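Cordyceps, Ophiocordyceps, and what the fungus does not touch

My last post on parasites got more mail than anything else on this blog, most of it asking for the ant fungus. I put it off because I wanted to read the papers first and the television version second. Ileana Mocanu lent me her folder of reprints, which she has kept in reasonable order since graduate school, and I worked through it in January.

The organism is usually called Cordyceps in casual writing. The species that infect carpenter ants were moved to the genus Ophiocordyceps some time ago. Both names are still in use and I will use the second one.

The life cycle

A spore lands on a foraging worker ant and sticks to the outer skin. It grows a small tube that bores through, using pressure and enzymes together. Once inside, the fungus lives as single cells that float in the ant's blood and divide by budding, much as yeast does. For a while the ant goes on working. It forages, it feeds, and its nestmates do not appear to treat it as sick.

Later the single cells begin to join up. They form short bridges to one another and build a network, and the network wraps around the muscle fibers. By this stage a large share of what is inside the ant is fungus.

Then the behavior changes. The ant leaves its usual trail, has convulsions, and drops from the canopy to the lower plants. It climbs a short distance and bites into a leaf vein or a twig. It dies with its jaws locked. Over the following days a stalk grows from behind the head, and spores fall from it onto the ground where other ants walk.

Where the fungus sits

The usual account says that the fungus takes over the brain. The imaging work does not support this in the simple sense. When infected ants were cut into very thin slices and rebuilt as three-dimensional models, fungal cells were found throughout the head, thorax, abdomen and legs. They were packed between muscle fibers. They were close to the brain but had not entered it.

Two explanations are open, and they can both be true. The first is chemical. The fungus releases compounds into the blood, some of which would reach the brain without any cell going there. The second is mechanical. A network spread around the muscles might act on them locally, with or without orders from the nervous system. The jaw muscles are the best studied case. In dead ants the fibers look badly damaged, and the membrane around them is often gone, yet the grip holds. The lock resembles a very strong contraction that never releases.

I find the mechanical reading more interesting, mostly for what it says about the word "control." We tend to picture a driver in a cab. A better picture would be something that has got hold of the cables. I am aware that this is a metaphor and I do not want to lean on it much.

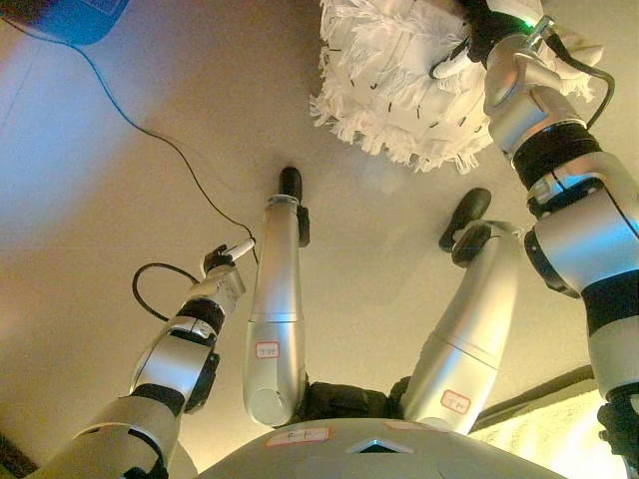 Timing of the bite

Several field studies report that the final bite tends to happen near the middle of the day. Ants have daily rhythms of their own, and so do many fungi, and the question is whose clock is being used. Gene activity in infected ants shows that some of the ant's own clock genes lose their normal pattern. The fungus has clock genes that keep cycling.

I made a table of every dated observation I could pull from the folder, using a spreadsheet I call Fevel for reasons that go back to an old project. It has 122 rows. Only 17 of them give a time of day precise enough to use, and those come from two sites, so I am not going to publish a chart. Anyone who wants the file can write to me.

What does not follow

The mail I mentioned included a number of people asking whether this could happen to us. Human body temperature is too high for most fungi of this type, and our immune system is a different problem from that of an insect. More to the point, these fungi are very narrow in what they can manage. A species that handles one ant well may kill a related ant without producing the climb or the bite at all. The behavior depends on a close fit between one fungus and one host, built up over a very long time.

I also had three messages about whether our moods belong to our gut bacteria. That is a separate subject with a weaker set of data, and the better studies are mostly in mice. I will get to it, but it needs its own post.

Corrections to the last post

I wrote that cats are the only animals in which Toxoplasma can reproduce sexually. It should have said members of the cat family, which includes the wild ones. A reader also pointed out that I used "host" for both the final host and the one in between, in the same paragraph. Both are fixed.

The next post will probably cover hairworms and crickets, if I can get hold of the two older papers Ileana is missing.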